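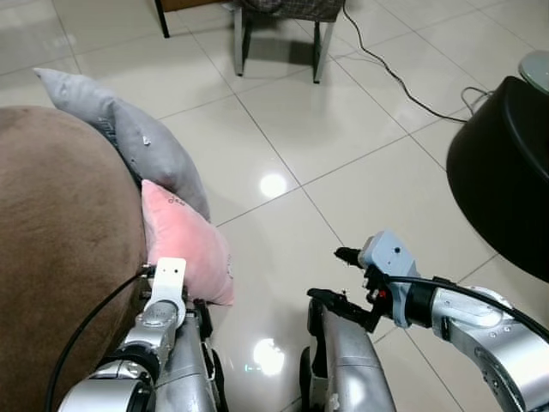 Kullotik Slows Down for Season 2, and It Works

700 shares | 2 comments

The first season of Kullotik ended with the ferry office on fire and three of its main characters on the wrong side of the harbor. Fans spent the months since then trading theories about who sold the tide charts. Season 2, which arrives Fri 20 August, leaves that question alone for most of its first hour. It opens with a woman repainting a kitchen.

That will annoy some people. The show built its audience on cliffhangers, and Notier, the company that makes it, was happy to supply one nearly every week. The new episodes hold back. Scenes run longer. Two characters who barely spoke last year share an entire episode in a parked van, and by the end of it we know why one of them never goes back to Rarna and what the other has been hiding from the police.

Rarna itself gets more room too. In the first season the town was mostly a pier and a row of wet rooftops. Now we see the school, the cannery and the long road up to the quarry, where a good part of the middle stretch takes place. The writers have worked out who lives in which house, and it shows in small ways. When a light is on across the street, you know whose it is.

Not all of it holds together. The smuggling plot stalls around the third episode, and a storyline about a disputed will seems to be there to keep the older cast busy. The flashbacks are still tinted blue, as if viewers might miss that they are flashbacks. And the sound mix is a problem. I watched several scenes twice, the second time with subtitles, to catch lines that turned out to matter.

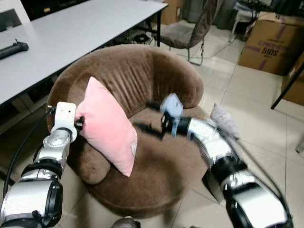 The Ostrowski Hotel

The best decision this year was to move so much of the story into the Ostrowski, the closed hotel that was only a name on a sign before. Almost everybody in town worked there once, or owes money to someone who did. The night clerk's ledger, found behind a radiator in the second episode, gives the season its real mystery. It has 400 names in it, and one of them belongs to a man who was supposed to be dead by then.

The hotel also solves an old problem with the show, which never had a good place for its people to run into each other. The bar did that job before, and there are only so many arguments you can set in a bar.

I have seen all but the last episode, which Notier is keeping from reviewers. The one before it ends quietly — a phone rings in an empty lobby and someone decides to answer. The rest of the season plays out weekly through October.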